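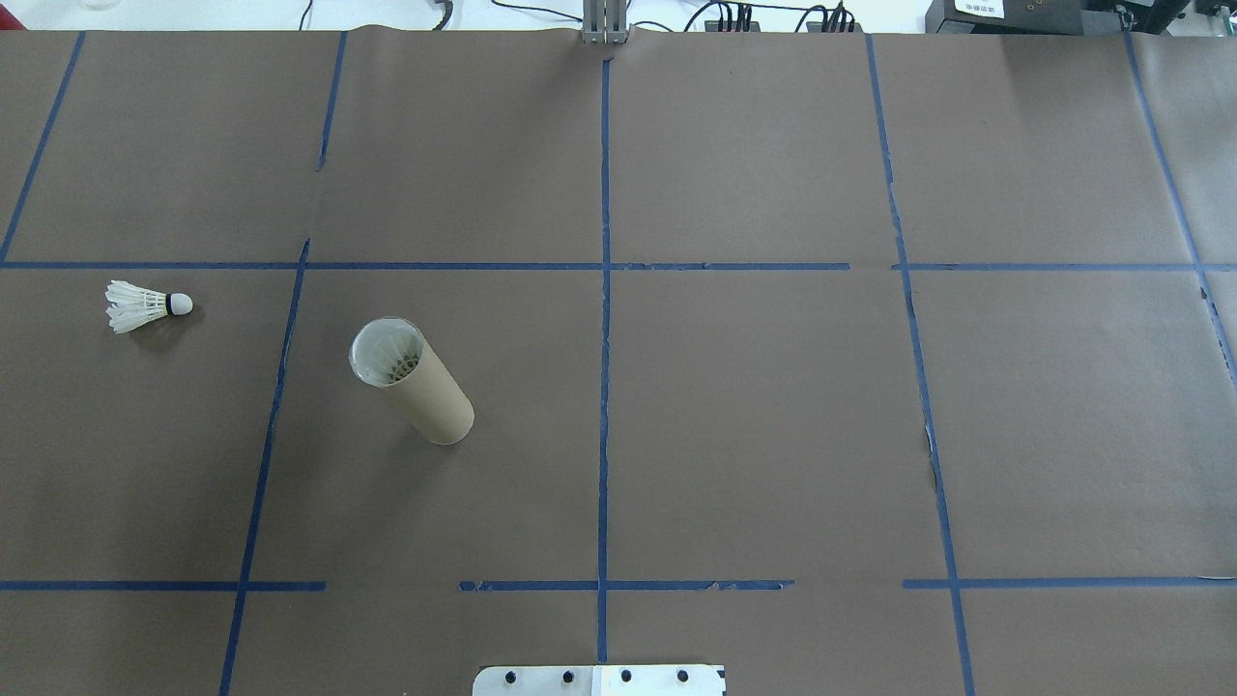
one out, at least one still in the tube

ok badminton people of Itham, quick thread bc I have to leave in a minute

court fees are going up in July. again. didn't find out from an email, found out from the sign by the desk

went through my bank app last night. 1,447 on badminton since last summer. courts, strings, gas, all of it. did not tell Demyd

also feathers vs plastic, can we please settle this. I'm team feather, they break, I know, I KNOW

Ustyna is stil on plastic and beats me every time so maybe ignore me

need 2 more for doubles, 7pm. beginners fine. bring water, the fountain is broken

parking behind Shevchuk bakery is free after 6, dont use the front lot, they tow

if anyone has a spare grip pls bring it, mine is basically string now

ok running, will reply later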